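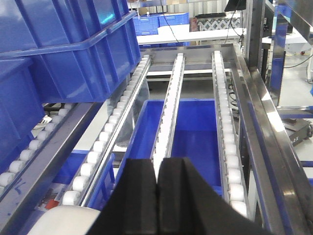
Blue crate and roller track.

Salik Scent Bar at Istville: where we are, January

Hi Marlene,

You asked for something longer than my usual three lines in the chat, so get a coffee. I've put the good news, the slightly annoying news and the money in whatever order they came to me, and the list of things I need from you is at the end.

Opening night

It went really well! We had the doors open at 6 p.m. and a line down to the escalator before that. Pacheco gave us the whole ground floor atrium in the end and not only the corner by the shoe department, so we had room for the scent bar itself, the mirror wall and a proper place for people to stand around with a drink. The guest list was capped at 200 and we hit the cap. A few people turned up with plus-ones we hadn't agreed to (one of them brought her mother and two cousins, who were lovely, and bought things) and the door team let them in once the first wave had drifted off.

Sebastian Sima hosted. I know you weren't sure about him, and I wasn't completely sure either after the rehearsal, where he called the new perfume by the wrong name twice. On the night he was great. He got the bartender to explain the difference between the cedar and the fig, he made the district manager from Pacheco smell things blindfolded, and he kept his talking bits short. I'd book him again for the spring date if his fee stays where it is.

Press and guests

Rosimeire Brito handled the press list and she is the reason we had any beauty writers there at all, given that another brand had a launch across town the same evening. She moved our preview to the afternoon so people could do both. Smart, and I wish I'd thought of it. The afternoon slot was quiet and a bit sleepy, but the writers got time with the perfumer and nobody was elbowing them away from the testers. We've had write-ups in the two local style pages and a nice long piece on the refill bottles, which I've forwarded to you. The national magazine still hasn't run theirs. Rosimeire is following up and has asked me to stop following up separately, so I've stopped.

The creators we invited posted a lot on the night and hardly at all afterward. That's pretty much what happened with the lipstick event too. For the next one I'd like to invite fewer of them and give each one a bottle to take home and live with, then ask for a post two weeks later. I've got a short note on this if you want it.

The week after

The pop-up stayed open to the public after the launch, and this is the part I'm most pleased with. We set aside 1000 mini vials for walk-in visitors and they were gone before the last afternoon. On the final day we were spraying paper strips and writing the scent names on by hand, which people seemed to like just as much, maybe more. Fig was the favorite by a mile. Cedar did better in the evenings, when the office crowd came through. The rose one got a lot of "my grandmother would love this," and I'll leave it to you to decide whether that's a compliment!

The engraving table was too popular for its own good. We had one engraver and the wait got up to 30 minutes on the busiest afternoon. People were mostly patient, but some gave up and left with a plain bottle, and a couple left with no bottle at all. I'd like a second engraver next time, or a drop-off system where you leave your bottle, go shopping and get a text when it's ready. Pacheco likes the second idea a lot, for obvious reasons.

The mirror wall photographed beautifully and was a pain to keep clean. Fingerprints from the minute we opened. Reinaldo Lacerda, who ran the build for us, ended up polishing it himself between groups with his own scarf. He says a brushed finish would look nearly the same on camera and I believe him. His quote for refinishing the panels is in the budget folder.

The Skumisport tie-in

Mixed. The idea was that their members would come down after the morning run for a free shower-gel sample and a juice, and on the first morning they came in a big sweaty cheerful crowd and it was terrific fun. The second morning it rained and we had six people and a very large quantity of juice. Skumisport are keen to carry on. I think it works if we do it once per event, on the opening weekend, and if they send the reminder to their own members the night before (they forgot, and have apologized very nicely). I wouldn't put more money into it than we have now.

Staffing

We ran 3 people per shift at the bar, which was right for weekdays and thin for the weekend. Everyone had been through the scent training with me, and it showed. The one thing I'd fix is breaks. I did the rota and I did it badly, so on the launch day two of the team went far too long without sitting down. I've already redone the template with breaks in it, and I bought the team lunch by way of saying sorry. That's the odd sandwich receipt you'll find in the expenses.

Money

We're under on venue, over on flowers, and pretty much on the line for everything else. The flowers are my fault. The florist's first version looked sparse in that tall atrium, and I said yes to the bigger arrangement the evening before without calling you. I should have called. The venue saving covers it with a bit left over, and I'd like to hold that leftover for the second engraver unless you want it back.

Two invoices are still missing: the sound hire and the last printing job (the replacement signs, after the first set came with "Salik" in the old typeface). I've chased both. Sales figures from the store come from Pacheco's side and they've promised them by the end of the month. I don't want to guess at them here, but the floor manager was smiling, and she isn't a smiler.

What's next

The spring date is penciled in with Pacheco for the same atrium. They'd like us to confirm soon as there's a watch brand asking about the same week. I'm meeting Reinaldo to walk through a slightly smaller layout, with the engraving table moved away from the entrance so the wait doesn't block people coming in. Sebastian is holding the evening for us until you decide. Rosimeire wants the product names early this time, and the final bottle shots even earlier, please and thank you.

Things I need from you:

A yes or no on the spring date.
A yes or no on Sebastian.
Whether I can keep the venue saving for the engraver.
More mini vials, mostly fig. Can the lab tell us how much notice they'd need to double the fig?
The new typeface files, sent straight to the printer so the old ones can't sneak back in.

I'm at my desk most afternoons and on my phone the rest of the time. The guest book is in my drawer if you want to read it; somebody drew a very good fig on the second page.

Nayara Lins
Events, Salik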